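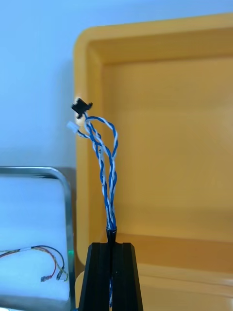

July, 6.40 am. Kettle on, no brekkie yet. Blue and white leads again today, the twisted ones. Did 3 before I went to bed and my thumbs know it.

Twist is coming good now, nice and even up the straight bit. It's the plug end that gives me grief, always wants to knot itself where the pairs open out. Comb it with fingers, dont pull. Wrote that on the tin lid and still pulled last night. Redid it. Grumpy.

Flurnard rang re the order, want them by end of month and could I do the longer ones at 300 mm as well. Said yes, should of asked for more money. Invoice 532 still not paid either, must chase that before lunch.

Black sleeves nearly out. Tritard has them but the postage is a joke. Try Drakos first, on the way back from the chemist.

Also - heater in the shed ticking again. Bench light needs a new globe. Bins!! Forgot the bins, can hear the truck.

8.15. Missed the truck. Toast. Two more leads done, second one better than the first. White wire getting low on the reel, put it on the list under sleeves and milk.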